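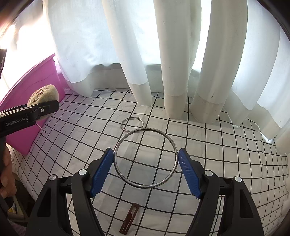 Unit 4 covers grasping of small household objects and the recording of demonstrations with the hand-held grippers. It assumes you have finished the calibration exercise in Unit 3 and that your group's notebook is up to date. Rings, clips and bangles are used in the first lab because they have holes, and a part with a hole can be held in more than one way. The large metal ring between the two blue pads is held from the outside, one pad on its left side and one on its right, with the center left open. The same ring could also be held by closing the pads on one side of the band, with one pad inside the hole. These are different grasps. They need different jaw openings, they resist different loads, and they must be labeled differently in your log. The gridded cloth under the parts is used in section 4.5.

4.1 Terms

Grasp: a set of contacts between the pads and the object that holds it against gravity and small disturbances.

Outside grasp: both pads touch the outer surface and push toward each other.

Band grasp: for rings and bangles only. One pad is inside the hole, the other outside, and the material of the ring is squeezed between them.

Opening: the distance between the pad faces, measured where they meet the object.

Approach: the path of the pads from the free position to first contact.

Episode: one recording, from the start mark to the stop mark. An episode holds one task attempt.

Several of you wrote "grip" and "grasp" for the same thing in the Unit 3 reports. Use "grasp" for the contacts and "gripper" for the tool. Do not use "grip" as a noun.

4.2 Friction and the outside grasp

Consider a ring of weight W held upright between two flat pads, each pushing with normal force N. With friction coefficient mu at both contacts, the ring does not slide down as long as

2 mu N >= W

For a light ring this is easy to satisfy. The harder condition is rotation. Two contacts on opposite sides of a ring define a line through its center, and if the contacts are treated as points, nothing prevents the ring from turning around that line. Real pads have area and compress a little, so they supply a small resisting torque. A pad with ridges behaves differently depending on whether the edge of the ring settles between two ridges or across them. We do not model this. For the homework, use the soft-finger model from Unit 2 and state the contact radius you assumed.

If the contact line misses the center of mass by a distance d, gravity produces a torque of up to W d about that line. For a uniform ring gripped across its diameter, d is zero. For a bangle with fittings on one side d is not zero, and the object will tend to swing until the heavier side hangs low. Write down the direction of the swing if you see one. It gives you the sign of d without a scale.

A common mistake from last year: increasing N until the ring stops turning. A closed rigid ring will tolerate this. A thin bangle will not. It flattens, the opening changes, and the recorded opening no longer tells you the size of the object.

4.3 Band grasp

The band grasp needs a much smaller opening at contact and a more careful approach, as one pad tip has to enter the hole. With the part lying flat on the table, the tip must come down nearly vertical. If the tip touches the table before the pads close, stop the episode and mark it as a table strike. Do not lift and continue.

Once the part is held, it hangs from one side and its center of mass is one radius away from the contact. The gravity torque is therefore at its largest when the ring is held level. Expect droop. Droop is acceptable in this lab if the ring stays in the pads until the release point.

4.4 Flat parts

Hair clips and similar flat parts lie low. The usable height at the side of the part may be less than the thickness of the pad tip. Two methods work:

(a) Close on the long sides near the middle, with the tips touching the cloth lightly. The cloth gives a little, and this is enough to let the tips get below the upper edge of the part.

(b) Slide the part to the table edge with closed pads, then take it from the overhang. This counts as two motions and needs two labels.

Use (a) first. Align the tool with the part before lowering it. A clip lying at an angle should be approached at that angle. Turning the clip with one pad during the descent spoils the label, and the episode goes to the reject folder.

4.5 The grid cloth

The tool camera has a wide lens. Straight lines on the cloth look curved away from the center of the view, and squares near the sides look narrower than squares near the middle. You therefore cannot measure an object by counting squares in the raw picture unless the object is near the center, and even there the result is only good for a rough check.

For any measurement that goes in the report, run the Cotix correction first, using the lens file your group made in Unit 3. After correction the lines should be straight to within the wrinkle error. Wrinkles are a separate problem. They bend the lines on the real surface, and no lens model will take them out. Smooth the cloth by hand before the first episode and again whenever a line near the work area is visibly bent. Do not iron it and do not tape it to the table. Tape was tried by the December group and left residue on the pads.

A second point about height. The grid gives scale in the plane of the table. A ring lifted above the table is closer to the camera and covers more squares than it would lying flat. Groups that ignored this reported rings that were too large, by an amount that grew with lift height. Either measure before the lift or apply the height correction in appendix B.

4.6 Lab procedure

Work in groups of three: operator, partner, recorder. Change roles after every block.

1. Start the Akivier logger and check that both tools report a battery level above the red line.
2. Close each tool fully, then open it fully. The opening trace should be smooth. A step in the trace means a dirty encoder; see Kristýna Kuruc before going further.
3. Place the parts on the cloth with clear space between them for the first block. In later blocks parts may lie close together.
4. The recorder calls the part and the grasp. The operator repeats both.
5. Start mark, approach, close, lift, hold, place, open, stop mark. Hold long enough for the trace to settle.
6. The recorder writes the label and the result before the next call.
7. After each block, copy the files to the Mikuš drive and check that the number of files matches the number of log lines.

Two-tool episodes are in block C only. One tool holds a soft object while the other works with a rigid one. The operator of the soft object should close slowly and stop when the opening trace slows down. Plush fabric compresses a long way and the opening at contact is poorly defined, so for soft parts record the final opening only.

Keep sleeves, cords and hair clear of the linkages. The side links open outward as the pads close or open, and the gaps between them are large enough to pinch a finger.

4.7 Labels

Each line in the log has the part name, the grasp type, the tool (L or R), the result and a free comment. Results are one of: held, slipped, dropped, table strike, operator error, rejected. "Held" means the part stayed in the pads from lift to release. A part that turned but stayed in the pads is "held" with the comment "turned". Do not invent new result names. Isauro Magaña merges the logs with a script, and the script discards any line it does not recognize.

The class set currently has 2,694 episodes. Each group adds 300 in this unit, and the total must reach the shared drive before the Unit 5 lecture. Rejected episodes do not count toward the 300 but must be kept.

4.8 What goes wrong most often

The contact is made by one pad first and the part is pushed sideways. On a smooth table this is harmless; on cloth the part drags the fabric and puts a wrinkle in the grid. Center the tool better before closing.

The part is hidden by the pads at the moment of contact. This is normal for small parts. Hold the tool so that at least part of the outline stays in view, and tilt before the approach starts.

Bright daylight behind the table. The camera exposes for the whole view, and a window in the background can wash out objects standing in front of it. Draw the curtains fully. If part of the background is still white, turn the setup so the washed-out area falls outside the work area and note it in the comment.

Shiny metal. Highlights move as the tool moves, and the tracker in Cukovier sometimes follows the highlight and loses the ring. Check the track by eye for every metal part. Plastic parts rarely need this.

4.9 Homework

Problem 1. A uniform ring of weight W and radius R is held level in a band grasp with soft-finger contacts. Find the smallest N that prevents droop, as a function of W, R, mu and the contact radius. State which axis you took torques about.

Problem 2. Repeat for the outside grasp with the contact line offset from the center by d. For what value of d do the two grasps need the same N?

Problem 3. Using your own recordings, plot final opening against time for 10 outside grasps of the same ring. Explain any drift over the block. "Operator fatigue" without evidence in the trace will receive no credit.

Problem 4. Take one raw picture and one corrected picture of the cloth. Measure the same part in both, once at the center and once near the side. Report all four numbers and comment on the difference.

Problems 1 and 2 may be handwritten. Problems 3 and 4 need the plot script and the lens file attached. Reports go to Luana Andrade; questions about grading go to Concetta Sartori. Maximum report length is 400 words per problem, plots not included.

Reading for Unit 5: the chapter on regrasping, first half. Rozália Jireš will give the lecture. Bring the merged log.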